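Notebook, May, Cliltel bench group
Counter clearing in sim, continued

Started 9:40 after the render machine came back up. Same job as last time: two arms, one kitchen counter, put everything where it belongs. Scene set is Blomqvist, policy is Jilus with the weights from before the wrist changes. I want a baseline on the old weights before touching anything else.

Ran 1,000 episodes overnight with the object positions shuffled. Success as we define it (every item in its target zone, nothing on the floor, arms back at rest) came out at 18 percent. Su-bin Heo asked what the number would be if we dropped the "arms back at rest" part. I reran the scoring on the saved logs and it barely moves, so the parking is not what is hurting us.

What is hurting us, in order of how often I saw it going through the failures:

Thin things lying flat. The fingers come down on either side, close, and slide off the top. When the approach is a little low they push the thing along the counter instead. A person does this without thinking by dragging the spoon to the edge and picking it up there. Jilus has done the edge trick a few times but I think by accident. It never does it twice on the same layout.

Deciding which arm. If an item is near the middle both arms start toward it, then both stop, and then the episode times out. We knew about this. The tie-break Su-bin put in helps when the arms start symmetric and does nothing when one is already extended. Left a note in the planner file.

Clear objects. Depth is fine in sim because sim depth is perfect, so this only shows up with the noise model on. With noise on, the grasp point on a bottle wanders and the hand closes on air beside it. Expect this to be much worse on hardware.

Bowls are all right. I was surprised. Rim grasp with the near arm, lift, set down, done. Stacking I have not tried and do not want to yet.

Talked at lunch about what we tell the Sarnska people when they ask if this can do a kitchen. My answer for now: it can do parts of clearing a counter, slowly, if you don't mind coming back to finish. It can't wipe the counter, and it doesn't know that a wet thing goes in the rack and a dry one in the drawer. It has no opinion on what is trash. All of that we give it in the target list, and writing the target list takes me longer than clearing a counter by hand would. I timed myself on the one in our break room and was finished before Jilus would have moved its second object.

Su-bin thinks that is the wrong comparison, and that slow is fine if it happens while you're out. Fair, but then it has to be safe to leave alone, and a hand that sweeps a glass off the end of the counter when it loses a grasp isn't. In sim that costs a reset. I'd like to log sweeps separately from drops from now on. They get lumped together as "object off surface" and they come from different causes.

Afternoon: changed the approach height for flat items by 3 mm and reran a short batch. Fewer slides, more finger contacts with the counter. The contact forces look high to me, though I don't trust the stone surface settings – friction there was copied from the wood table and never checked. Somebody should measure a real countertop. Writing my own name next to it.

Also the head view. It tilts a lot once both arms are out, and I had been treating that as cosmetic. It may not be. If the policy saw mostly level views in training then a tilted counter is a new input to it. Plan is to rerun the same 1,000 seeds with the head held level and change nothing else, so the two runs can be compared line by line.

To do before the next run:
- split sweeps and drops in the logger
- friction value for the countertop
- tie-break when one arm is already out
- ask Su-bin where the old wrist weights are backed up

Stopped at 5:15. Level-head run is queued, and the tilted one stays in the folder as the reference.
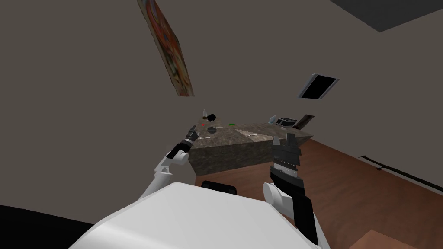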